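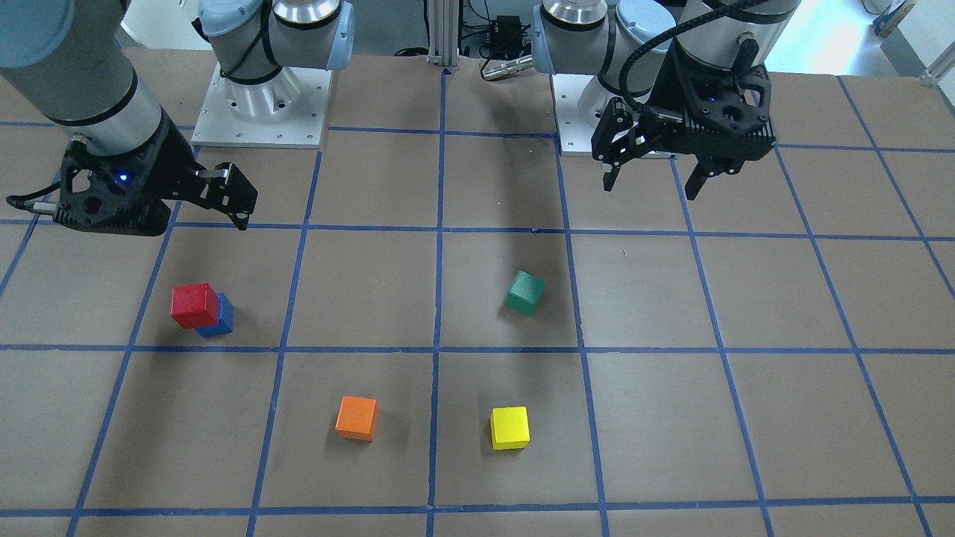 Leszek Wieczorek told me over coffee on Wednesday that a grid is the fastest way he knows to take the fun out of a box of blocks, and that if I gave a whole talk about tape I should at least let people sit near the door. So good morning, everybody, and Leszek, I see you, and you are welcome to the door.

(Wait for people to settle. Leave the slide up.)

I'm Nour Moussa, and I'm going to talk for almost 50 minutes about putting blue tape on a brown tabletop and then putting colored wooden cubes on top of it. I've been doing some version of this for most of my working life, first at kitchen tables and then at the Barnell workshops, and I still get a little thrill when the last strip goes down and you've got squares where you used to have plain table. A red cube and a blue cube on bare wood are two cubes. Put them on squares and people start telling you where they are! They say "up one," they say "next door," they say "the green one's all by itself over there." You didn't ask them to. The squares did the asking.

(Pause. Somebody usually wants to know what kind of tape. Say we'll get to it.)

Start with size. My first grid, the one I took to Trellunau, had squares barely bigger than the cubes themselves, and it was a misery. Every cube sat partly on a line, and we spent the whole morning arguing about which square it belonged to. Go large. Go larger than you think looks nice. You want a cube to be able to wander a bit inside its square and still be plainly in it, and you want room for two cubes in the same square if that's how the game goes.

Then the lines. I lay all the strips that run one way first, smoothing from the middle out to the ends, and then I go back and cross them. I used to measure everything with a steel ruler. Now I cut a piece of cardboard to the size of one square and slide it along, and it's quicker and my back is happier. Let the strips run right off the edges of the table and tuck them under. If you stop them short, the corners lift, and once a corner lifts, somebody will pick at it. (I pick at it. I'm the somebody.)

(Next part is the Miyazaki exercise. Slow down, people take notes.)

The Miyazaki exercise needs a grid, a handful of cubes and two people. One person scatters the cubes and describes the layout out loud. The other has a sheet of squared paper and a pencil, and sits facing away. No peeking. Give them 3 minutes. Then they turn around and compare, and this is the part I love, because they always start with the one that went wrong. We've had quite heated talks about whose left we meant. Agree on that before you begin, or don't, if you'd like a livelier room.

Please use scattered cubes and leave the tidy rows for later. A row is easy to say and easy to draw and everyone is finished in no time. A loose bunch in the middle, with a couple close together and one off on its own, makes people look properly.

(If running late, skip to storage.)

Storage! I have 694 cubes at home, which my family would like me to mention less often. They live in Zukness tubs, sorted by color, and I carry only 6 to any session so I know at a glance if one has rolled under a radiator. Peel the tape the same day, slowly, pulling it back low over itself. I left mine on a table from November until spring once and had to go over every line with warm soapy water and a cloth.

(Hand out the tape and the cardboard squares. Two people to a table. Ask Leszek to keep time, he'll like that.)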